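Teaching a Floor-Level Pickup by Hand Guiding and Remote Control

Part 4 of the Varard cell notes: wrist camera, free-drive, teleoperation
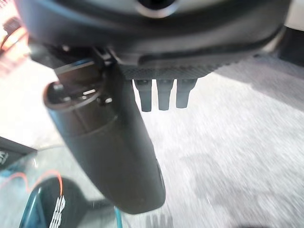

T. Kyriakidis

This part covers recording demonstrations when the work lies at floor height and the arm has to reach down past its usual table plane. It assumes that the arm is mounted, the wrist camera streams to the recording machine, and the emergency stop has been tested. If you have not set the tool weight yet, go back to Part 2. Free-drive with a wrong tool weight will make the arm sink or climb when you release it.

Before you start

Set the lower safety plane first. For carpet, measure the floor at the four corners of the work area and use the highest reading. Carpet compresses under a fingertip, so a contact reading taken with force will come out too low. Touch down lightly and stop at the first change in the force signal.

Check the camera view with the gripper open, then closed. Both sides of the gripper should stay in view through the full stroke. The underside of the wrist will take up a large share of the upper part of the image, and this is acceptable as long as the space between the finger tips and the floor is clear. Do not crop the housing out of the recording. It is fixed relative to the camera and gives you a quick check that the mount has not shifted between sessions.

Route loose cables before every session. A thin wire on carpet can be picked up by a finger tip on a low pass, and the pull will show up in the force log as a false contact.

Step 1. Record the anchor poses by hand

Put the arm in free-drive and move it to these poses, saving each one:

Home: wrist high, gripper open, clear of everything.
Approach: directly over the object, fingers pointing down.
Grasp: fingers on both sides of the object, tips just off the carpet.
Lift: straight up from grasp.

Hold the arm above the wrist joint when you guide it. Pushing on the gripper itself loads the force sensor and leaves an offset in the saved pose. Let go fully before saving, and wait until the joint readings settle.

Step 2. Switch to remote control

Hand guiding is good for fixed poses and poor for full demonstrations at floor level. Your arm and sleeve enter the camera view, and a policy trained on those recordings will see something at training time that is missing when it runs. Use hand guiding for the anchors and the remote controller for everything between them.

Start the session from the home pose. In Wirkau, the recording tool used in this series, open the session panel and set:

Speed scale: low for the first few runs.
Rotation lock: on during approach, off for grasp.
Recording trigger: on first motion, so that idle time is not stored.

Drive from the wrist view and keep a second screen with the joint values. A wrist camera gives weak depth information over plain carpet. Watch the shadows of the arm and fingers: as a finger comes down, its shadow and its tip move closer together.

Step 3. Record the demonstrations

Move from home to approach in one smooth motion. Fast sweeps blur the carpet texture and leave little for the image encoder to use. Slow down before the object fills the lower part of the view, pause, then descend.

Record 7 runs with the object in one position, then change its position and rotation. Vary the background items as well. Cases, bags and cables near the edge of the work area should move between sets, or the policy may learn to steer by them.

Keep failed grasps in a separate folder. Do not delete them.

Step 4. Check the data

Replay each run at half speed. Reject it if the operator stopped for a long time in mid-air, or if the force log shows contact before the grasp pose.

The Varard set was recorded this way and came to 2,871 runs, of which 622 were rejected. Most of the rejected runs had early floor contact. Raising the safety plane slightly fixed this for later sessions.

Export the accepted runs with the Cusidine converter. Keep the camera calibration file in the same folder as the export. Training settings are in Part 5.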